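Shared Kitchens Need Written Rules, and the Rules Need Hours

Opinion

The Strickland tenants' council will soon decide whether to renew the cleaning agreement for the shared kitchens in its four buildings. The debate so far has been about price. Plilteck, the present contractor, has asked for an increase, and several members would prefer to end the agreement and return the work to residents. This column argues that the council should renew, and that it should first settle a question it has put off for years: what a resident owes the next person who walks into the room.

The case for ending the contract is easy to state. The kitchens serve 908 residents, most of whom cook a few times a week and already wipe down after themselves. Paying an outside firm to repeat that work looks wasteful, and the money could go toward the laundry rooms, where the need is plain.

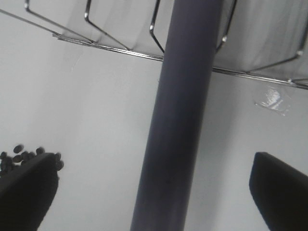
That case rests on an assumption about habits which the record does not bear out. When the Vanora building tried a resident rota two winters ago, it drew 299 sign-ups in its opening month. By spring the sheet on the door was mostly blank, and the same small group was doing nearly all of the work. Complaints rose, and so did ill feeling between floors. A system that depends on the patience of a few people is unfair to them, however willing they may be at the start.

It would be a mistake, however, to conclude that a contractor alone can keep a shared room in order. Plilteck's staff come in the early morning. Between their visits the kitchens are in use until close to midnight, and the present house rules say only that residents should "leave the space as they found it." A person who finds a sticky counter at 9 p.m. may leave it sticky and remain within the rules. The wording should be replaced. Residents should be asked to leave the space clean, whatever its state on arrival, and the basic supplies for doing so should be kept in the room at all times and replaced at the council's expense. 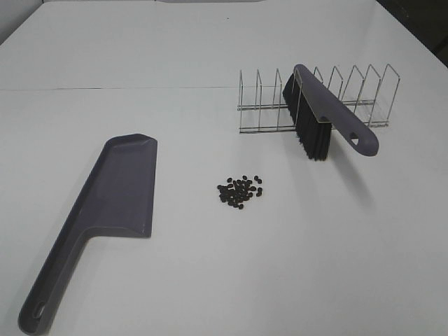
The second change concerns hours. The Tredum building closes its kitchen for half an hour after the evening meal, and residents grumbled when the practice began. It has since become the least disputed rule in the house. A short closing gives everyone a fixed point by which dishes must be cleared, and it spares neighbors the task of correcting one another. The other three buildings should adopt it for a trial period beginning in November.

Opponents will say that adults do not need a timetable. Many do not. Shared rooms are nonetheless governed by their busiest evenings, and on those evenings good intentions tend to give way to hunger and haste. The council received 511 written comments on the kitchens during its last review, and a great number of them described conditions after dinner.

Renewal at the higher rate would be a fair price if these changes accompany it. Without them, the council will be paying more for the same mornings and hearing the same complaints about the nights. Members should ask for both measures to be put to the vote together.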